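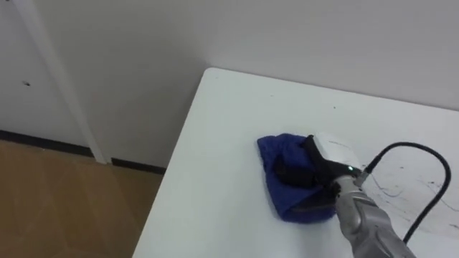
What is the difference between sampling a recording and interpolating a song?

Sampling takes a piece of an existing sound recording and places it in a new track. Interpolation performs the same melody, riff or lyric again, so that no part of the original recording is used. The first normally requires permission from the owners of both the recording and the composition. The second normally requires permission for the composition only.

Unit 2: Borrowed Material in Popular Music Production
Course handout, Grutness School of Music, Department of Recorded Music

1. Two rights in one song
Every commercial release contains at least two separate kinds of property. The composition covers the melody, the lyrics and, in some cases, a distinctive arrangement. It is usually controlled by the songwriters and their publisher. The sound recording, often called the master, covers one particular performance as fixed on tape or in a file. It is usually controlled by a label or by the artist. Students should be able to identify both rights for any track they bring to the seminar.

2. Working example
The set track for this unit is "Skalten," released by the duo Sasano on the Bailly label. The chorus is built on a vocal phrase lifted from an older soul recording and slowed to 78 beats per minute. The bass line in the second verse is borrowed as well, but it was played again in the studio by a session musician. One track therefore contains a sample and an interpolation side by side, and the two had to be cleared by different routes.

Listen to the opening of the chorus on headphones. The surface noise of the source record enters with the voice and stops with it — a common sign that a recording has been sampled. No such change can be heard when the bass line begins. 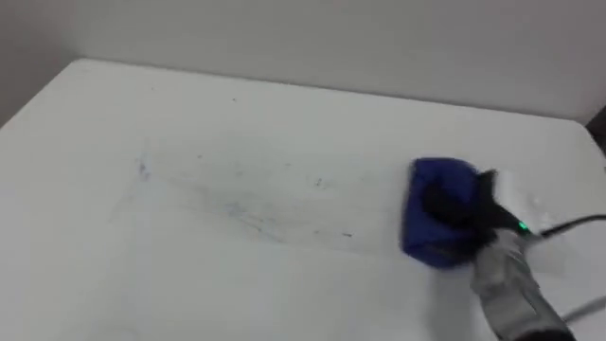

The vocal phrase is also filtered. Most of the low end has been removed, leaving room for the new kick drum, and a short delay has been added to the last word of each line. Processing of this kind alters the character of a sample. It does not remove the need for clearance, and students should not assume that a short or heavily treated extract is free to use.

3. Requesting clearance
A request should be made before the release date is set. It should state the title and writers of the source, the length of the extract, the number of times it is heard, and the planned formats and territories. A rough mix is normally attached. Rights holders may ask for a fee, a share of the new composition, or both. They may also refuse without giving a reason, and producers often prepare an alternate mix for that event.

4. Assignment
Choose a released track that contains borrowed material and write a report of up to 200 words on each of the following:

The source, and how it can be recognized by ear
The treatment it has received in the new track
The permissions that would be required

The assignment carries 20 percent of the course grade. Reports are due in May, on the date posted by the department office. Include a list of recordings consulted, with label and year of release for each. Audio extracts may be submitted with the report — please use uncompressed files and label them by section.

Handout revised December 29, 2024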